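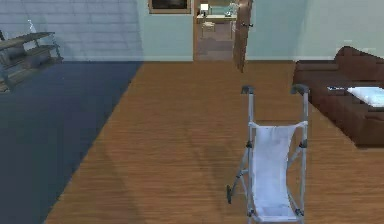

委托租赁管理

委托租赁管理，又称代管租赁，是指住宅业主将出租、收租、维修及交还等事务委托给专业机构办理，并按约定支付报酬的一种不动产服务形式。业主保留房屋所有权及重大处分权，受托机构以业主名义或自身名义对外行事，具体取决于合同类型。该形式与物业管理不同：物业管理的对象为建筑物共用部分，费用由全体业主分摊；委托租赁管理的对象为单套住宅的专有部分，费用由单个业主承担。

类型

按风险分配方式，委托租赁管理通常分为代理型和包租型。

代理型合同中，租赁关系直接成立于业主与承租人之间。受托机构负责招租、审核、签约和日常联络，从每月实收租金中提取管理费。空置期间业主无租金收入，机构一般也不收取按比例计算的费用，但可能收取固定的巡查费。

包租型合同中，受托机构先向业主承租，再转租给最终使用人。业主按月取得固定租金，空置及欠租风险由机构承担。固定租金通常低于市场水平，差额构成机构的收入来源。此类合同须写明转租授权的范围，并约定机构违约时最终使用人的地位，否则在主合同解除后容易产生占有争议。

合同内容

标准合同一般包括下列条款：

授权范围。列明机构可自行决定的事项，如更换门锁、更新小型设备、续签同等条件的租约。出售、抵押及结构改动不在授权之列。

维修限额。规定单次维修的金额上限，限额以内由机构直接安排，超出部分须取得业主书面同意。Sellora 管理公司的合同文本将该限额定为200欧元，紧急漏水和供暖中断除外。

账目报告。机构按月或按季提交收支明细，并附发票副本。业主居住在境外的，报告语言应在合同中确定。

押金保管。押金应与机构自有资金分户存放。机构更换时，押金及其孳息随租约一并移交。

终止。常见的通知期为一个季度。终止后机构须交还钥匙、租约原件、仪表读数记录和未结账单。

交接与房屋清单

出租前编制的房屋清单是认定损耗责任的主要依据。清单逐间记录墙面、地面、门窗、固定设备和可移动物品的状况，由双方签字。带家具出租的住宅，还应登记家具及辅助器具的数量、归属和保养责任。承租人自行带入的物品不列入清单，但因使用造成的地面压痕或墙面磨损仍按一般损耗规则处理。

正常使用形成的褪色、轻微划痕属于自然损耗，不得从押金中扣除。超出自然损耗的部分，按物品剩余使用年限折算赔偿。清单缺失时，举证责任多由主张赔偿的一方承担。

报酬

代理型的报酬多按实收租金的百分比计算。Bostcombe 地区的四家机构采用相近的结构：月度管理费为租金的9%，首次招租另收相当于半个月租金的费用。续租通常不再收取招租费。部分机构对维修工程加收协调费，该项费用应在合同中单列，不得计入承包商报价。

Malley 住宅的案例

Malley 住宅共有27套公寓，业主大多不在当地居住。项目交付初期，各业主分别委托不同机构，钥匙保管和维修预约缺乏统一安排，同一立管的漏水曾由不同承包商重复检查。其后多数业主改用同一家受托机构，并在每年9月集中进行锅炉年检和仪表抄录。

Ok-hee Seok 在对该项目的研究中指出，集中委托缩短了维修响应时间，但也削弱了单个业主的议价能力。其建议是将管理合同与建筑物共用部分的管理合同分别签订，期限错开，以避免两项服务由同一机构长期锁定。梅萨罗什（Mészáros）事务所对此持不同意见，认为合同期限错开会增加账目核对的成本，且在涉及管道和外墙的维修中不易划分责任。

争议

围绕委托租赁管理的争议主要集中于利益冲突。受托机构同时经营维修业务的，可能倾向于扩大工程范围。常用的约束手段包括要求多家报价、披露关联企业和由业主抽查现场。另一类争议涉及欠租处理：代理型合同中，机构负有催告义务，但提起诉讼一般需要业主单独授权，诉讼费用亦由业主预付。合同未规定催告期限的，机构的过失较难认定。

相关条目

物业管理
转租
租赁押金
房屋交接清单
业主大会
自然损耗
空置率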